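Section 2: Comparing cameras and controllers in the simulated apartment

Before you bolt anything onto a real base, spend an afternoon in the simulator. I know, I know — the box is open and the arm is sitting right there. I skipped this part my first time and ended up remounting a camera I could have ruled out from my chair. This section gets you from a fresh install to a fair side-by-side test of two cameras and two controllers. Choosing a gripper comes in Section 3, and it goes a lot faster once you trust what the camera is giving you.

You will need the Flesbridge simulator, the apartment room pack, and profiles for whatever you want to compare. I'll use the Zerer and Suker cameras throughout, with the Hiebert controller and the stock Flesbridge controller behind them. If you own something else, swap in your own profile and carry on.

2.1 Loading the room and picking a start pose

1. Open the launcher and choose the apartment from the room list. The first load is slow and later ones are quick.

2. Load the Zerer profile. Leave the exposure and sharpening settings alone for now, even if the picture looks a bit mushy to you.

3. In the pose menu, pick the start pose called Bath Long. It gives you a lot of bare floor between the camera and the toilet, and that's what we want for the first check.

4. Press Render Still and compare what you get with mine.
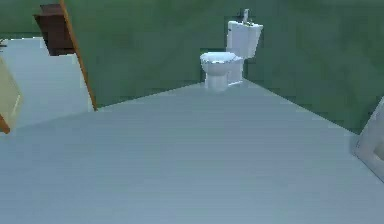
Written by the guide's author, bench setup and camera testing
Last revised Apr 28, 2023

If the toilet sits a little right of center, up near the top, with green wall behind it, your pose loaded properly. If you're staring at nothing but wall, the profile has probably brought its own mounting height along. Open the profile, clear the height override, and load the pose again.

Note: Soft edges are normal at this stage. I spent ages hunting through the lens settings before I worked out that my preview quality was set to draft. Draft is fine for checking a pose. Please don't use it to judge a camera.

5. Save the still into a new folder with the camera name in the folder title. Do this now! After a few runs all the stills look alike, and the simulator's own file names won't help you.

6. Load the Suker profile, go back to Bath Long, and render again. Don't touch the pose between the two.

7. Put the two stills next to each other and look at the small stuff first. I go for the little upright thing on top of the toilet tank, with the tiny dark mark at its base. Big white shapes are easy for any camera. A speck that small tells you more about how much detail you're keeping at that distance.

Caution: Plain floors are hard on depth matching. The floor in this room pack is smooth and pale with very little for a stereo camera to grab onto, so expect holes in the depth map there. Write them down, but don't throw out a camera over them until you've tried it on the floor you really have.

2.2 The living room check

Now for the part I like. The living room has dark furniture, a walkway to drive down, and some small things at different heights, so it tests the camera and the controller in one go.

1. Load the start pose called Living Wide. Switch preview quality from draft to full if your machine can take it.

2. Set the controller to Hiebert and turn on step mode. In step mode the base moves only when you press the key, and you can stop whenever you like for a still.

3. Render one still before you move at all. This is your reference, and every later run begins from it.

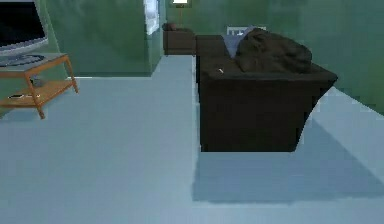

Living Wide start pose, TV stand at left and sofa at right.

4. Check that you can pick out the two small items on the lower shelf of the TV stand. The dark slim one looks like a remote and the pale one is a short way to its right. If the pale one melts into the background on your screen, bump the contrast up one notch, and then do the same for every other camera in the test so it stays fair.

5. Look at the sofa next. Dark upholstery with a dark heap on top of it is a rotten combination for segmentation, and that's why I keep coming back to this pose. With the Suker profile my mask swallowed the heap and the seat as one lump. With the Zerer profile I got two regions most of the time, plus a stray bit of pillow. Neither one was pretty.

6. Find the thin white object on the front edge of the seat, near the left armrest. Mark it as your reach target using the target tool. We'll use the same target again in Section 3 when the grippers go on, so save it with the pose.

7. Now drive. Aim for the open stretch of floor between the TV stand and the sofa, heading for the dark cabinet at the back, and stop well short of it. The run I use is 135 steps. Write down any spot where the base wanders toward the stand legs.

8. Reset to Living Wide, change the controller to the stock one, and do the same run again.

Caution: Turn collision stop on before step 7. The legs on that TV stand splay outward, and it's easy to clear the tabletop on your map and still clip a leg. I've done it more than once.

Note: The sofa throws a wide, soft shadow across the floor. If your obstacle layer paints that shadow as a solid object, lower the shadow sensitivity to 19 and rebuild the layer. On my machine that cleared it with the Zerer profile. The Suker needed a second rebuild, and I still don't know why.

2.3 Reading your results

For each pairing, I keep one line in a notebook: camera, controller, whether the shelf items showed up, whether the sofa and heap came apart, and where the base wandered. Scores out of ten never worked for me. A week later I can't remember what a six meant.

My own pick after all this was the Zerer camera with the Hiebert controller. The stock controller was smoother on the straight part but cut its turns too tight for my taste — yours may behave better if your base is narrower. I plan to run the whole set again in August when the next room pack is due, and I'll update the numbers here if anything changes.

Keep your saved poses, your reach target, and both still folders. Section 3 asks for all of them in its first step.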